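Stutach publishes results of household and shop-floor chore trials

20/05/2025

Stutach, the automation testing firm, has today published the results of a trial of everyday jobs done by robotic arms. The short answer to the question most people ask us, whether a machine can clear the table or stack the shelves yet, is no, or at least not well enough to leave it alone in the room.

The trial covered 15 chores. Most were household jobs such as putting cups on a rack, folding tea towels and sorting cutlery. The remaining 5 came from the shop floor and included facing up tins, filling a parts tray and taking empty boxes off a trolley. Each chore was tried first in simulation and then on a bench at our Moynihan site, using control software supplied by Wekex.

In simulation the software made about 2,000 attempts at each chore. On the bench we had time for 317 attempts in all. Jobs with hard, square items went best in both settings. Soft items went worst, and tea towels were given up on before the end of the bench work.

"People see a clip of an arm picking something up and think the washing-up is next," said Dénes Kelemen, head of trials at Stutach. "Picking up one thing you already know the shape of is a fair way from dealing with a sink. We wanted to put the two side by side and say how big the gap is."

The gap was widest where items touched or lay on top of each other. A single mug on a clear worktop gave little trouble. The same mug leaning against a bowl was often knocked over, and the software did not always notice that it had been. Lighting mattered less than we expected. The height of the work surface mattered more, and several bench sessions were lost to a table that had been set up slightly too low.

Shop-floor jobs did better than household ones overall. Parts trays are the same size every time and someone has already decided where they go. Kitchens are not like that - drawers stick, and people put things back in different places.

Every chore in the trial is built up from simple exercises with plain blocks, and these are run before any household item is brought in.

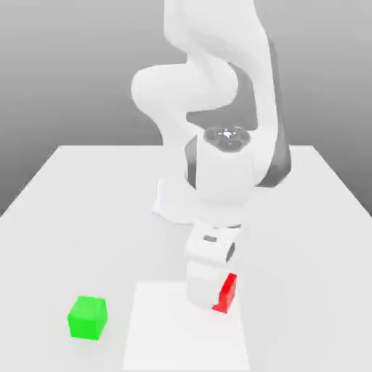
Sándor Virág, who leads the simulation work, said the block exercises would stay in the next round. "If a change to the software makes it worse at blocks, we want to know that before we spend a week on cutlery. It is dull work but it saves bench time."

A second round of trials is planned for December. It will drop tea towels, keep the parts tray and add wiping down a counter, which was asked for by the retail group Drosow. Drosow will also lend shelving so that the tinned goods job can be run at full height.

Stutach does not sell robots and does not recommend particular makes. The full results, including the chores that were stopped early, can be had free of charge by writing to the press office.

Notes to editors

An attempt was counted as a success only if the item ended up in the right place, upright and undamaged, with no help from a person.

Dénes Kelemen and Sándor Virág are both available for interview.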